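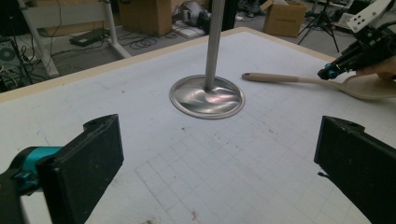 나무 숟가락과 하얀 식탁: 우리 집 부엌 사진 모음

글, 사진 정리: Leanne Dawber
올린 날: 14/04/2024
분류: 부엌 / 살림 도구

안녕하세요. 저는 한국어를 배운 지 꽤 오래되었지만 긴 글을 쓰는 일은 아직 어렵습니다. 그래서 짧은 설명을 사진에 붙이는 방식으로 부엌 이야기를 써 보았습니다. 틀린 말이 있으면 댓글로 알려 주시면 고맙겠습니다.

우리 부엌은 Gourlay 마을의 오래된 집 1층에 있습니다. 저와 Wayne Tapley 씨가 같이 씁니다. 물건이 아주 많은 부엌은 아니지만, 물건마다 쓰는 방법과 두는 자리가 있습니다. 순서는 식탁, 숟가락, 냄비와 그릇, 서랍, 창가입니다.

식탁

하얀 식탁
가는 회색 줄이 작은 네모를 만들고 있습니다. 멀리서 보면 줄이 거의 안 보이고, 가까이 앉으면 모눈종이처럼 보입니다.

식탁의 가장자리
밝은 색 테두리가 있습니다. 저는 이 테두리가 좋아서 이 식탁을 골랐습니다. 전부 하얀색이면 병원 같은 느낌이 들었을 것입니다.

작은 점과 붉은 자국
하얀 식탁은 무엇이든 다 보여 줍니다. 어두운 점도 있고 붉은 갈색 자국도 있습니다. 저는 고춧가루를 의심하고, Wayne 씨는 홍차를 의심합니다.

닦는 날의 식탁
따뜻한 물에 베이킹 소다를 조금 풀어서 천으로 닦습니다. 줄을 따라서 닦으면 빠뜨리는 곳이 적습니다. 이것은 모눈이 있는 식탁의 좋은 점입니다.

반죽을 자르는 아침
줄이 있으니까 반죽을 같은 크기로 자르기가 쉽습니다. 물론 얇은 종이를 깔고 합니다. 네모 몇 칸이 과자 하나가 되는지는 그날의 기분에 따라 다릅니다.

금속 봉과 둥근 받침
식탁 위에 서 있는 은회색 봉입니다. 받침은 둥글고 낮은 원반이고, 둘레가 조금 올라와 있습니다. 빛이 받침에 비치면 곡선 모양이 생깁니다.

받침을 닦은 뒤
스테인리스 같은 금속은 물 자국이 잘 남습니다. 젖은 천으로 한 번, 마른 천으로 한 번 닦는 것을 저는 할머니께 배웠습니다. 마른 천을 잊어버리면 처음부터 다시 해야 합니다.

저녁의 식탁
전등을 켜면 하얀 바닥이 노란색에 가깝게 변합니다. 책을 읽기에는 이 시간이 제일 좋습니다. 요리를 하기에는 조금 어둡습니다.

숟가락

손잡이가 긴 나무 숟가락
색이 연하고, 손잡이 끝이 둥급니다. 머리 부분은 넓고 납작합니다. 죽을 저을 때 바닥까지 잘 닿습니다.

Prirkari 시장에서
나무 숟가락은 작년 9월에 Prirkari 시장에서 샀습니다. 두 개를 사면 값을 깎아 준다고 해서 2개를 샀는데, 다른 하나는 여동생에게 보냈습니다.

기름을 바르는 날
나무에 기름을 바를 때는 Prunent라는 가게에서 파는 호두 기름을 씁니다. 작은 병은 50밀리리터입니다. 천에 몇 방울만 묻혀도 숟가락 하나에 충분합니다.

기름을 바른 다음
하룻밤은 그냥 둡니다. 급해서 바로 국에 넣은 적이 있는데, 국 위에 동그란 기름이 떴습니다. 맛은 나쁘지 않았습니다.

물에 담그지 않기
나무 숟가락을 설거지통에 오래 담그면 결이 일어납니다. 우리 집에서 제일 자주 듣는 잔소리이고, 말하는 사람은 항상 저입니다.

고운 사포
결이 일어나면 고운 사포로 살살 문지릅니다. 결의 방향을 따라서 문질러야 합니다. "결"이라는 단어를 저는 이 일을 하면서 외웠습니다.

숟가락을 말리는 방법
세우지 않고 눕혀서 말립니다. 세워서 말리면 물이 아래로 모여서 한쪽만 색이 진해집니다. 행주를 한 장 깔고 그 위에 놓으면 됩니다.

잼을 젓는 오후
자두 잼을 만들 때는 금속보다 나무가 편합니다. 손잡이가 뜨거워지지 않고 냄비 바닥도 긁히지 않습니다. 대신 자두 색이 숟가락에 물듭니다.

냄비와 그릇

국 냄비
뚜껑의 손잡이가 한 번 빠져서 Wayne 씨가 나사를 새로 끼웠습니다. 새 나사가 조금 길어서 뚜껑을 뒤집어 놓으면 흔들립니다.

작은 냄비
달걀을 삶거나 우유를 데울 때만 씁니다. 우유는 아무리 조심해도 제가 잠깐 창밖을 보는 동안에 넘칩니다.

접시 세 장
원래는 네 장이었습니다. 깨진 한 장은 화분 밑에 깔았습니다. 물이 잘 빠져서 바질이 좋아하는 것 같습니다.

Pavano의 커피 잔
역 앞에 있던 카페 Pavano가 문을 닫을 때 쓰던 잔을 싸게 팔았습니다. 잔이 두껍고 무거워서 커피가 천천히 식습니다. 손님이 오시면 이 잔을 먼저 드립니다.

밥그릇
한국에서 공부할 때 기숙사 친구가 준 것입니다. 비행기를 탈 때 양말 속에 넣어서 가지고 왔습니다. 지금도 매일 씁니다.

유리 볼
샐러드도 만들고 반죽도 하고 콩도 불립니다. 그래서 세 가지 일을 같은 날에 하려고 하면 순서를 잘 생각해야 합니다.

서랍

첫째 서랍
매일 쓰는 것만 넣습니다. 젓가락, 칼, 가위, 병따개가 있습니다. 병따개는 왜인지 항상 제일 뒤로 갑니다.

둘째 서랍
행주와 앞치마가 있습니다. 행주는 세 번 접어서 세워 넣습니다. 그러면 위에서 모두 보이고, 아래에 있는 행주도 차례가 돌아옵니다.

셋째 서랍
이름을 붙이기 어려운 서랍입니다. 고무줄, 건전지, 초, 사용 설명서가 같이 삽니다. 올해 안에 정리하려고 합니다.

서랍의 종이
바닥에 깐 종이는 벽지를 바르고 남은 것입니다. 길이를 139센티미터로 샀는데 문 옆의 벽에는 조금만 필요했습니다. 남은 종이를 서랍 크기로 자르니 버릴 것이 거의 없었습니다.

양념 병
병의 옆이 아니고 뚜껑에 이름을 썼습니다. 서랍에 넣으면 위에서 보기 때문입니다. 후추와 깨는 한국어로 썼고, 계피는 맞춤법이 자신 없어서 사전을 찾았습니다.

창가

바질과 파
파는 뿌리를 물에 담가 두면 다시 자랍니다. 두 번까지는 맛이 괜찮고, 그다음부터는 향이 약합니다. 바질은 아침 해를 좋아합니다.

요리 공책
레시피를 적는 공책입니다. 처음에는 영어로만 적었고 중간부터 한국어가 섞입니다. 된장찌개가 있는 쪽은 종이가 많이 구겨졌습니다.

창문 아래의 의자
요리가 끓는 동안에 앉는 의자입니다. 의자 다리의 높이가 조금 달라서 한쪽에 두꺼운 종이를 접어 끼웠습니다. Wayne 씨가 고쳐 준다고 말한 지 오래되었습니다.

비 오는 날의 창
부엌 창은 서쪽으로 나 있습니다. 비가 오면 유리에 김이 생기고 국 냄새가 오래 남습니다. 저는 이런 날에 수제비를 만듭니다.

덧붙이는 말

식탁을 어디에서 샀는지 물어보신 분이 계셨는데, 중고로 산 것이라서 상표를 모릅니다. 비슷한 모양을 찾으실 때는 "모눈 무늬 식탁"이라고 검색해 보세요. 가격은 크기에 따라 많이 다릅니다.

나무 숟가락에 쓰는 기름은 호두 기름 말고 다른 것도 있습니다. 견과류 알레르기가 있는 가족이 계시면 꼭 다른 기름을 쓰셔야 합니다. 올리브기름은 시간이 지나면 냄새가 나서 저는 쓰지 않습니다.

이 모음은 앞으로 조금씩 늘어날 것입니다. 다음에는 냉장고 안과 빵 굽는 틀을 올리려고 합니다.

조회 1,737
댓글은 로그인한 뒤에 쓸 수 있습니다.
이전 모음: 현관과 신발장
다음 모음: 준비 중입니다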